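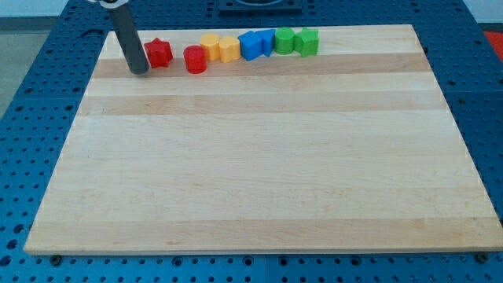
Combien de temps avant le pétrissage faut-il rafraîchir un levain de seigle qui a passé la semaine au réfrigérateur ?

Il faut le rafraîchir la veille au soir, et une autre fois le matin si la pâte du soir n'a pas levé nettement.

Bonjour à toutes et à tous,

J'ai mis la question et la réponse en premier pour les personnes qui lisent la liste sur le téléphone et qui ne descendent pas jusqu'en bas. Le reste de mon message répond à Tokport, dans l'ordre de ses paragraphes. Je vous prie d'excuser mes fautes, j'écris le français avec le dictionnaire ouvert à côté de moi.

Tokport a écrit :

> Bonsoir la liste,
>
> Je fais du pain de seigle depuis l'hiver et je n'arrive pas à avoir deux fois
> le même résultat. Mon levain dort au frigo du dimanche au vendredi. Je le sors,
> je le nourris, et le lendemain j'ai soit une brique, soit un pain correct mais
> tellement acide que les enfants n'en veulent pas.
>
> J'utilise la farine complète d'Acheampong, la mouture fine. J'ai essayé avec
> plus d'eau et avec moins d'eau. La mie colle au couteau dans les deux cas.
> La croûte se décolle parfois sur le dessus et il y a un trou dessous, on
> pourrait y passer un doigt.
>
> Quelqu'un m'a dit de rajouter de la levure et d'arrêter de me fatiguer. Je
> voudrais bien comprendre avant d'en arriver là. Et est-ce que le moule change
> quelque chose ? Le mien est en verre, hérité, je l'aime bien.
>
> Merci d'avance,
> Tokport

Pour le levain, d'abord. Cinq jours au froid, ce n'est pas grave, le seigle supporte très bien. Mais quand vous le sortez, il est plein d'acide et il a peu de force pour lever. Si vous prenez une grande quantité de ce vieux levain et si vous ajoutez peu de farine, vous gardez l'acidité et vous ne gagnez pas la force. C'est exactement votre pain que les enfants refusent. Je vous conseille de garder seulement une cuillère à soupe du pot, et de jeter ou de cuire le reste (dans une pâte à crêpes, c'est très bon, avec une pincée de sel). À cette cuillère, vous ajoutez la farine et l'eau tiède, à poids égal. Moi je mets 152 grammes de chaque. Le chiffre est bizarre, je le sais bien. Il vient d'un vieux gobelet de ma logeuse à Stimthorpe, que j'ai pesé un jour plein de farine, et depuis ce temps j'ai gardé le chiffre sans le gobelet. Vous pouvez mettre 150, le pain ne fera pas la différence.

Ensuite il faut attendre. Dans ma cuisine d'ici, à Urketbridge, il fait frais la nuit, même en juillet la fenêtre donne sur le nord, et j'attends 16 heures entre le rafraîchi et le pétrissage. Chez une personne qui a une cuisine chaude, ce serait beaucoup trop long. Je préfère donc vous donner les signes : la surface est bombée et craquelée, on voit des petites fissures avec des bulles dedans, et l'odeur est de pomme, un peu de yaourt. Quand la surface commence à creuser au milieu, le bon moment est passé, et il est préférable de donner encore un peu de farine et d'eau et de recommencer l'attente. Quand l'odeur pique le nez comme du vinaigre, on est allé trop loin aussi.

Pour la mie qui colle au couteau, je pense que l'eau n'est pas coupable. Le seigle complet demande beaucoup d'eau, et une pâte de seigle correcte ressemble à du mortier, elle ne ressemble jamais à une pâte de blé. Au début j'ajoutais de la farine parce que mes mains me disaient que c'était faux, et j'ai obtenu des briques, moi aussi. La mie collante, dans mon expérience, a deux causes. La première est un pain coupé trop tôt. Il faut le laisser dans un linge jusqu'au lendemain, et je sais que c'est cruel. La seconde est une cuisson trop courte ou trop forte au début, avec un dessus bien brun et un milieu qui n'est pas fini. Commencez très chaud, puis baissez franchement après dix minutes, et laissez longtemps. Si vous avez un thermomètre de cuisine, piquez au centre, et ne sortez pas le pain avant 97 degrés.

Il existe une troisième possibilité, mais je suis moins sûr et je laisse les meuniers de la liste me corriger. Certaines années, quand la moisson est mouillée, le grain commence à germer sur pied et la farine donne une mie humide quoi qu'on fasse. Dans ce cas l'acidité du levain aide, et il ne faut pas trop la combattre. Je n'ai pas d'information sur le dernier lot d'Acheampong. Le mien est d'un sac plus ancien et il se comporte bien. Est-ce que d'autres personnes ont acheté là-bas récemment ?

Pour le trou sous la croûte : c'est presque toujours une pâte qui a attendu trop longtemps dans le moule, ou un dessus qui a séché. La pâte de seigle ne double pas. Si vous attendez qu'elle double, elle est déjà fatiguée, et au four elle retombe pendant que la croûte reste en haut. Lissez le dessus avec une main bien mouillée, saupoudrez de farine, et regardez cette farine. Quand elle se fend comme la terre en été, avec deux ou trois petits trous d'épingle dans les fentes, on enfourne tout de suite. Couvrez le moule avec un couvercle ou un plat retourné, pas avec un torchon, qui boit l'humidité et se colle.

Pour la levure, je ne vais pas vous gronder. Beaucoup de boulangers en ajoutent 2 grammes et leur pain est très honorable. Mais vous avez écrit que vous voulez comprendre, et la levure cache l'état du levain. Faites d'abord quelques fournées sans elle et notez les heures sur un papier. J'ai un cahier pour cela, taché de partout, dans lequel je peux voir que mes mauvais pains sont presque tous des pains du mercredi, quand je rentre tard et que je veux aller vite.

Pour le moule en verre, gardez-le puisque vous l'aimez. Le verre chauffe lentement, donc le fond et les côtés restent pâles. Je démoulerais le pain un quart d'heure avant la fin et je le remettrais directement sur la grille. Graissez avec du beurre, généreusement, et ajoutez de la farine de seigle ou du son, sinon il ne voudra pas sortir. Surtout ne posez pas le verre brûlant sur une surface froide. Il faut aussi éviter la plaque brûlante du four si le moule vient du frais.

Un dernier point qui n'était pas dans votre message. Vous ne parlez pas du sel. J'ai connu une période où j'oubliais le sel une fois sur trois, et je cherchais la raison de mes pâtes trop rapides dans la température, dans l'eau du robinet, dans la lune. Maintenant je pèse le sel en premier, dans une soucoupe, et la soucoupe reste devant le bol tant qu'elle n'est pas vide.

Si vous faites un essai ce week-end, écrivez-nous avec les heures et, si possible, la température de votre cuisine. Pour les autres : je cherche toujours une recette de pain aux graines de carvi qui ne demande pas de mélasse, que je ne trouve pas ici. Vous pouvez me répondre sur la liste ou en privé.

Bien cordialement,
Ayuba Gyamfi
Urketbridge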